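Veline Robotics Course, Handout 5
Setting up and looking after the hand-held grippers
Read before the practical on Tue 4 March 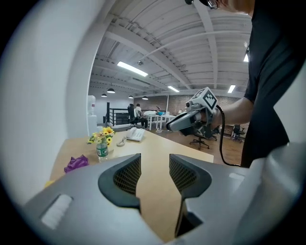 Tia Heywood asks why we must check the fingers before every session, when the calibration is already saved in the software. Her question is a good start for this handout. The saved calibration describes the gripper on the day when it was measured. If a finger has moved in its seat after that day, the software does not know it.

1. Fingers
Look at the two fingers from the front, with the gripper open. They should stand at the same angle to the housing. Close slowly and watch where the tips meet. On a hand-held unit the inner face of each finger takes most of the wear, so pass your fingertip over it and feel for smooth places. A finger with a smooth place goes to the repair shelf, also if the other one is still good. We change fingers in pairs.

Clean the inner faces with a dry brush. Do not use alcohol, it makes the soft material hard after some weeks.

2. Marker cube
The cube on top of the gripper carries a printed pattern on its faces, and the tracking reads the position of the tool from it. Three things go wrong here:
- A corner of the print lifts. Press it flat, and if it lifts again, print a new one.
- The cube turns a little on its mount. Tighten the screw and repeat the calibration.
- The print is dirty from hands. Hold the gripper by the grip and never by the cube.

New prints must be made at 100 percent scale. Please measure one side with the caliper before you glue it. Last May a whole set was printed with "fit to page", and the group lost 21 recordings.

3. Cable
Leave a loose loop behind the gripper, long enough that your arm can reach across the desk without pulling. The plug is the weak point. If the signal drops when you turn your wrist, change the cable first and open the housing only after that.

4. Test run
Open and close the gripper 60 times and look at the log. The width at full closing should stay the same from the first cycle to the last. If it drifts, write the serial number in the Stonitz sheet and take another unit.

After over 400 hours of use, the unit goes to Kieran Lightfoot for the full service. He needs the log file together with the gripper.

For the practical, bring the small screwdriver set and your own brush. The calipers are in the drawer marked Whiteley.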